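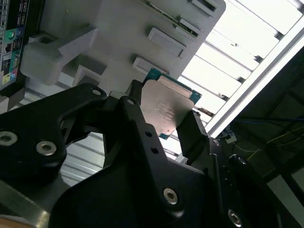
Figure 3. Computer processor held in a black gripper.

4.2 Roadside processing and data handling

The study corridor follows the mountain road between Skornetti and Trekent, which carries heavy vehicles serving the Holub quarry as well as seasonal tourist traffic. Vehicle speeds were recorded at both approaches to the summit and at the hairpin bends above Clitwood, where the sealed shoulder narrows and the barrier is discontinuous. Each site was equipped with a radar unit, a pavement temperature probe and a weatherproof cabinet in which the raw records were reduced to individual vehicle passages before transmission.

Records were retained only where speed, direction and vehicle class had all been assigned. Passages during scheduled closures for avalanche control were excluded, as were those of maintenance vehicles operating under escort. The remaining data were grouped by hour and matched to the road authority's incident register, which lists 751 reported collisions and run-off-road events over the period of analysis. Of these, 190 occurred at or within 700 metres of a monitored bend and form the basis of the model described in Section 5.

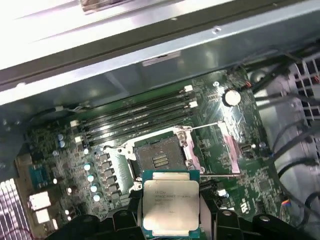

The incident register has known limitations. Events involving a single vehicle and no injury are reported at the driver's discretion, and the location is often given by reference to the nearest signed kilometre post. Where the written account and the recorded post disagreed, the location was assigned from the written account – usually a named bend or pullout – and the entry was flagged. Flagged entries were retained in the main analysis and removed in the sensitivity test.

Winter conditions were classified from the pavement temperature and the operator's plough log. An earlier classification, prepared by Bakhtiari for the Trekent approach, relied on air temperature alone and tended to place the onset of icing too late in the evening on shaded sections. The revised method assigns each hour to one of 3 surface states: bare, wet or slushy, and snow-covered or icy. Hours in March required particular care, as meltwater crossing the road in the afternoon refroze after sunset at several of the hairpins while the summit remained bare.

Speeds at the uphill and downhill approaches were analysed separately. Downhill speeds among heavy vehicles showed less variation than those of passenger cars, a pattern consistent with the mandatory low-gear zone that begins below the summit. The posted limit did not change at any monitored site during the study. Register entries received after May 15, 2018 were not considered.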